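Notes to go with week 6: our visit to the Vetidix open day
Intro to Automation, evening section
Posted 25 March 2019

Hi all. A few of you couldn't make the trip, and a few of you were there but spent a lot of it by the coffee (I saw you, it's fine, it was good coffee), so I'm writing up what I think you should take away from it. The homework at the bottom leans on this, so please do read it even if you were standing right next to me the whole time.

First, thanks to Hae-won Joo for having us. She runs the demo floor at Vetidix and she put up with a lot of questions about salaries.

What we went to see

The open day had three stops. The first was the short talk in the front room, which was mostly company history, and I won't test you on it. The second was the sorting demo, which is what I dragged you all out there for. The third was the walk past the Jitska line, where they pack small parcels. I'll come back to Jitska at the end because Zaid asked a really good question there and I gave him a pretty bad answer.

The sorting demo sounds almost too easy when you say it out loud. Take a small thing off a table, put it in the correct basket, do it again. I know some of you were expecting something with more sparks! But pick and place is the bread and butter of this whole field, and if you understand why it is hard you understand a good half of this course.

Remember how we split the job up in week 3:

Find the object
Decide where to hold it
Get there without hitting anything
Close, and hold on
Move
Let go in the right place

I put those on the board as six neat steps, and Morena Cocco, who gave the demo, told me afterward that she'd merge the second and the third. Her point was that you can't pick where to hold a thing without knowing if you can reach that spot. Fair enough. A grip that looks great on paper is no use if the wall of a basket is in the way. I'm leaving the list at six for the midterm, but write "2 and 3 talk to each other" in your margin.

The hand

Most of the questions in the room were about the hand, so let me spend some time there. People tend to look at a robot and think about the arm, because the arm is big and it swings. The arm is mostly a solved problem for the kind of work we saw. The hand is where the money and the headaches go.
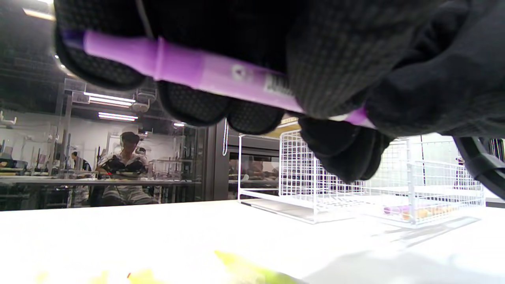
Friction is the word I want in your notes for this part, underlined. A gripper holds a thing by squeezing it, and the squeeze only helps if the surfaces don't slide on each other. Double the friction and you can get away with half the squeeze, and that matters a lot if the thing you're holding is an egg or a paper cup. Look at the fingertips of the black glove holding the purple marker: the knit has fine little dots all over it and a grippy texture, and the finger pads are rounded. Both of those help you. The texture fights sliding, and a round soft pad flattens out a bit when it presses, so you get a patch of contact instead of one tiny point. A marker is a nice test piece for this because the barrel is smooth plastic and it would love to spin in your fingers. Two hard points on a round barrel give you an axle! A wider patch gives you something that can resist the twist.

Try it at home. Hold a pen between the tips of two fingernails and tap one end. Then hold it with the soft part of your fingers and tap again. That's the whole lesson and it costs nothing.

The other thing about a pen or a marker is that it's long. If you grab a ball, where you grab it hardly matters. If you grab a marker near one end, the other end droops, or swings, or catches on whatever you're passing over. With an open basket made of thin wire that's a real worry, because a long thin object can poke straight through the grid or hang up on the rim. So the "let go" step, which everybody skips in their homework, needs its own plan. Which way is the object pointing when you release it? How high above the floor of the basket are you? If you wrote "open the gripper" and stopped there on assignment 2, this is why you lost points.

Wire baskets are also a pain for the "find" step. To you, a basket is a basket. To a depth sensor it may be a mess of thin lines with a lot of nothing in between, and if the basket is white and the table is white and the lights are bright, the poor software doesn't have much to go on. Hussam Farah asked why you wouldn't just use solid colored bins. You could! And in a factory where you get to choose the bins, you probably should. But if you want a robot that works in somebody's kitchen, it has to deal with whatever they bought.

Showing it how

We also talked about where the skill comes from. In the old way of doing this (and it's still very common) a person writes down positions one at a time, and the arm visits them in order. This is quick to set up and it never gets bored, and it falls apart as soon as a part is an inch to the left. The newer way is to collect a lot of examples of people doing the job, and train a program on those.

Morena's numbers for her own project, Aoun, were 4000 recorded tries for one family of small objects, of which they kept 2000 for training after throwing out the bad ones. Half! I saw a few jaws drop. What counts as bad? She said the usual reasons are that the view of the object was blocked at the key moment, or the person hesitated and fiddled, or the object ended up somewhere it shouldn't have. The blocked view is the one I'd like you to think about. When a hand holds something small, the hand itself covers a good piece of it. The tip of the pen you're holding right now may well be hidden from one side. A camera has the same trouble, and you can't fix it by turning up the resolution.

Hiba Twal asked if the fiddly ones are really bad data, since people fiddle in real life and recover from it. I loved this question. Morena's answer was that they argue about it every single week. Some recoveries are worth keeping because the robot will need to recover too. I don't have a tidy rule for you here. If you want to take it further, it would make a great final paper topic, come see me.

Jitska, and my bad answer

On the packing line, Zaid Hamdan asked why it was set to 900 parcels an hour if the arm could clearly go faster. I said "safety" and kept walking. That's part of it, but Hae-won explained it better when we got to the end of the line. The station after it, Jarnovura, is where the labels get checked, and that's as fast as Jarnovura goes. Speeding up the arm would only build a pile. So it's a bottleneck story, same as the car wash problem from week 2. Sorry Zaid, you deserved the long version the first time.

Words to know for the quiz

Grasp: the whole arrangement of contacts between hand and object, so where, how many, and how hard.

Compliance: how much something gives when you push on it. Soft pads are compliant, steel jaws are not.

Occlusion: one thing blocking the view of another.

Throughput: how many finished items come out in a given time.

Cycle time: how long one full go-round takes. Careful, these last two are related but I will take points off if you swap them.

For next class

Pick one object from your desk or your kitchen drawer and write a page on how you would have a robot pick it up and put it in an open container. Cover all six steps. Say where you'd hold it and what could go wrong with that choice. Then work out the cycle time for a line running at the Jitska rate, in seconds, and show your work.

Drawings are welcome and can be ugly. Mine are.

Bring it on paper please, the upload page is still acting up. And if you borrowed a visitor badge and it's still in your coat pocket, hand it to me and I'll mail them all back together.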